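Shop and Kitchen Helper Wanted, Guvska Food Hall, Brallthorpe

Guvska is a small neighborhood grocery with a lunch kitchen in the back. We are looking for one person to join us from May, for 900 hours in the first year, with the possibility to continue after.

The work is divided between the shop and the kitchen. In the mornings you receive the delivery from Kaltlow Growers, check it against the order, and put the fruit and vegetables on the shelves. Before noon you move to the kitchen and help with soup, salads and washing up. The shop opens at 7:30 a.m. and your shift starts one hour earlier.
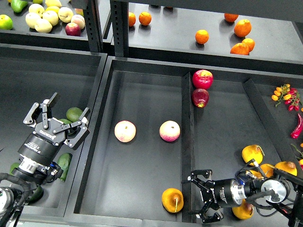
Ismail wrote to us that the early start was hard for the first 2 weeks, and after this it became the best part of the job, so please do not be afraid of it if you are used to sleeping longer. The bus 177 stops in front of our door and the first one comes in time for the shift.

What we ask from you:
You can speak with customers in simple English. Other languages are very welcome.
You can lift a full crate, or you can tell us when you need help with it.
You have a food hygiene certificate, or you agree to take the course. We pay for it.
You are on time.

Experience in a shop is good to have but it is not necessary. We teach you how to store each kind of produce, how to rotate the stock and how to use the register.

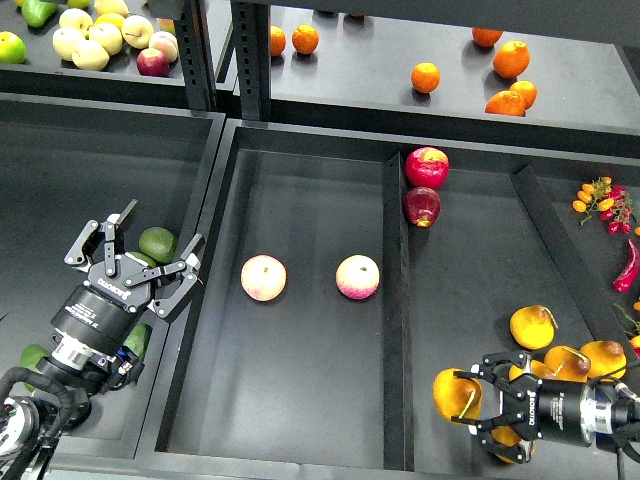 Apples and oranges on the upper shelves.

What we offer is a written contract, a warm lunch on every working day, and a discount on your own groceries. The schedule is made one month ahead. If you study or have children, tell us in the first talk and we will try to plan with it. Overtime is paid in the same month.

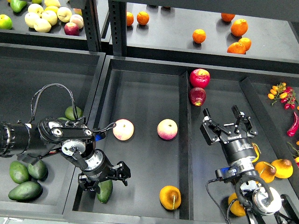 We also want to say something about the trial day. It takes four hours and it is paid like a normal shift. You will work next to one of us, and at the end we sit down with a coffee and both sides can say if it fits. You get our answer within one week, also when the answer is no.

To apply, send a short letter and your phone number to the shop, or bring them to the counter after 2 p.m. when it is more quiet. A photo is not needed. Please write the reference 257 on the letter, and the earliest day when you could start.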